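3.2 Storage of small hand tools in rented dwellings

The second part of the survey concerned the place where households keep the small tools they use a few times per year. In the earlier work of Bloxham this question was treated only for owned houses, where a garage or a basement is normally available. For rented apartments the situation is different. The tenant often has no room which is intended for tools, and the lease may forbid holes in the walls. We wanted to know which solutions the tenants choose under these conditions, and how long they keep the same solution.

The questionnaire was sent to tenants in two districts, Kiltosby and Flenar. We received 207 complete answers. Answers in which the respondent had lived in the apartment for less than one February were excluded before this number was calculated, as the heating season is the time when most small repairs are made (Section 2.3). Of the complete answers, 40 came from tenants who agreed also to a visit at home. The visits were made by the second author together with Kirsten Lavoie, and the last one took place on 25 January 2018.

We divided the answers into four groups: closed box, drawer, open shelf, and perforated board. The group was decided by the place where the screwdriver and the pliers are kept. These two tools were present in nearly every household, and we consider them a good indicator for the remaining ones. When the two tools were kept in different places, the answer was assigned to the place of the screwdriver. We are aware that this rule is somewhat arbitrary, but it was applied in the same manner in both districts.

The closed box was the most common solution in Kiltosby and the drawer in Flenar. The difference can be explained partly by the kitchens. In the older Flenar buildings the kitchen has a deep lower drawer, which the tenants do not find suitable for plates and therefore give to tools, candles, string and other mixed objects. In Kiltosby the kitchens were renewed by the landlord and such a drawer does not exist any more.

The perforated board was chosen by 11 of the visited households. It is the only one of the four solutions in which every tool can be seen without opening or moving something, and the tenants named this as its main advantage. A board of this type can be fixed to the wall, but it can also be laid on a flat surface or leaned behind a door, and this is of importance where drilling is not allowed (Figure 2).

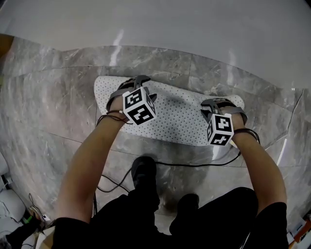
Figure 2. White perforated board lying flat on a grey marble floor, with a hand resting on each side.

The tenants who leaned the board against a wall reported that it slides when a heavy tool is hung near the top. Several of them solved this by placing the heavy tools in the lowest rows, although these rows are less convenient to reach. One tenant had put a folded towel below the lower edge. Boards which were fixed to the wall did not have this problem, but their owners expected to pay for the repair of the holes when they move out, and one of them had already received a letter from the landlord in this matter.

Concerning the stability of the solution over time, the households with a board changed the arrangement of the tools more often than the other households. We had expected the opposite, following Meser, who argues that a visible order protects itself because a missing tool leaves a visible gap. In our interviews the gap was noticed, but it was frequently filled with another object, for example scissors, keys or a dog leash. After some months the board contained many things that are not tools. The respondents did not regard this as disorder. In their words the board had become "the place for things that must not get lost."

The closed box showed the lowest rate of change. It was also the solution for which respondents made the most mistakes when we asked them to list the content before opening it. Amano found a similar effect for medicine cabinets and proposed that closed storage is remembered in the state of its first filling. Our data agree with this proposal, but the visited group is small and we do not wish to draw a strong conclusion from it.

The cost of the solution had little influence on the choice. Most respondents could not remember what they had paid, and many boxes and shelves were received from relatives or left behind by the previous tenant. The question of inherited storage is treated separately in Section 3.3.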